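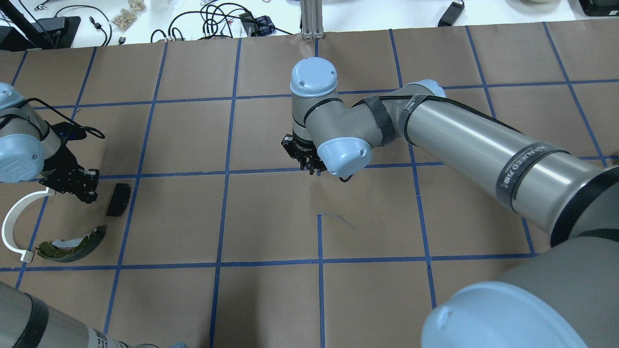

牛皮纸台面，蓝色胶带分格

打印本页 | 以电子邮件发送

搜索本站 请输入关键词 搜索

《Fendora》系列马拉松放映：常见问题

最后更新：2025年9月28日

以下问题来自售票处的邮箱、电话留言，以及一张贴在大厅柱子上的便条。便条没有署名，但字写得很用力，我们一并作答。

到底放几部？

九部。正传七部，外加前传《Isine》和那部大家假装没看过的圣诞特别篇。总片长989分钟，不含中场休息，也不含观众在第四部结尾处集体叹气的时间。

按什么顺序放？

按上映顺序。我们收到过十几种“正确的观影顺序”，其中一种附有流程图，还有一种要求把第三部从中间切开，先看后半段。导演Cadi Penry早年在访谈里说过，上映顺序就挺好，她当年也是这么拍的。

圣诞特别篇可以不放吗？

可以不看，放还是要放的。它排在第五部和第六部之间，片长四十八分钟，很适合吃饭。

会放导演剪辑版吗？

只有第二部放导演剪辑版，比院线版多二十二分钟，主要多在码头那段。喜欢码头的观众有福了。其余各部均为院线版。网上流传的第六部“完整版”我们也看过，是有人把预告片里的镜头按自己的理解塞了回去，恕不放映。

第八部什么时候上映？

不知道。发行方六月宣布定档，随后撤下了公告，再随后贴出一张全黑的海报，上面只有片名。我们和各位一样，把海报的亮度调到最高看过了，还是黑的。有消息会更新在本页，请不要每天打电话来问，接电话的Hefin Edwards已经能从呼吸声里认出其中三位。

现场会不会有第八部的片段？

没有人答应过我们。论坛上那张“内部场刊”的截图把我们影院的名字都拼错了。

票价怎么算？

分全程票和单片票两种。全程票凭手环入场，中途可自由进出；单片票只管那一部，散场后请离席，躲在洗手间里等下一部开场的办法我们是知道的。会员可提前两天购票，每人限购四张。

上次放映没抢到票，这次会加座吗？

不会。Flakport影院一号厅最多坐306人，这个数字由消防部门核定，跟我们讲人情没有用，跟他们讲大概也没有用。上一次预售时，候补名单排到了1,392人，所以这次取消候补名单，改为退票随时放回网上，先到先得。请自行刷新。

可以选座吗？

可以，网上购票时选。G排正中的位置通常在开售后几分钟内就没了。A排两侧会一直有票，原因您坐下就明白了。

手环弄丢了怎么办？

带上购票邮件和身份证件到售票处补办，每人补一次。第二次丢失的，我们会请您对自己的生活稍作反省，然后按单片票价补差额。

可以带吃的进去吗？

冷食可以，热食不行，榴莲冷热都不行。大厅里的Fuchs咖啡角通宵营业，卖汤、三明治和一种颜色接近第一部海报的饮料。饮料的配方请不要问我们，问了他们也不说。

可以带枕头、毯子、睡袋吗？

枕头和毯子可以。睡袋请留在寄存处，过道必须保持畅通。上一次有位观众从第三部一直睡到第五部，醒来后跟邻座争论剧情，居然争赢了。

打呼噜怎么处理？

工作人员会轻拍您的肩膀。第二次仍然是轻拍。第三次会请您换到后排，那里专门留了几个座位，彼此都很理解。

中场休息有多久？

每两部之间休息十五分钟，圣诞特别篇前后不另设休息，第四部之后有一次四十分钟的长休息。开场前五分钟响铃，铃声用的是第一部的主题曲，据说有人听完就坐着不想动了，请克服一下。

主演会到场吗？

Mali Ruddock确认出席第一部开场前的见面会，时长三十分钟。饰演灯塔看守的Dwynwen Price正在外地拍戏，会寄来一段录像。Cadi Penry的行程未定，她的经纪人的原话是“看情况”，我们也正在看情况。

见面会可以提问吗？

可以，问题须提前写在卡片上投入大厅的箱子，由主持人Sioned Owen挑选。“这不算问题，更像一段感想”的那一类，请写在别的纸上。关于第三部结局那扇门后面是什么，Mali Ruddock已经回答过很多年，答案一直是“布景板”。

可以请她签名吗？

见面会后有签名环节，每人一件，须为系列相关物品。剑、盾及其他道具可以签，但要先过安检，见下条。

可以穿戏服来吗？

欢迎。头饰高过椅背的，放映时请取下。道具武器须为软质材料，长度不超过一米。披风请自己管好，上一次自动扶梯停了二十分钟，起因就是一件披风。全罩式头盔入场时要摘一下，让我们对照证件看看脸，看完可以戴回去。

孩子能看吗？

各部分级不同，前三部较温和，第六部不建议十二岁以下观看。十六岁以下观众在晚上十一点之后须有成年人陪同，成年人须保持清醒。

有字幕吗？

第一部、第四部和《Isine》配有中文字幕，其余为中英双语。隐藏式字幕设备可在售票处免费借用，数量有限，请在购票时勾选，临场来借不一定有。

没看过前几部，直接来看第七部行吗？

行，只是别问邻座。会有人回答您的，而且会答得非常详细。

如何退票？

开场前七十二小时可全额退款，之后可转让不可退。“听说第八部不来了所以要退”不在退款理由之列，参见前文。

停车方便吗？

不方便。影院后面的停车场夜间十二点落杆，早上六点才升，车停进去就等于买了全程票。末班公交是十一点四十分，首班五点半，夜里想走的观众可以请售票处帮忙叫车。

便条上问：为什么第五部的拷贝里有一道绿线？

修好了。谢谢您的便条，下次请不要用强力胶。

其他问题请写信至售票处邮箱，主题栏注明“马拉松放映”，一般两个工作日内回复。

打印本页 | 以电子邮件发送 | 返回顶部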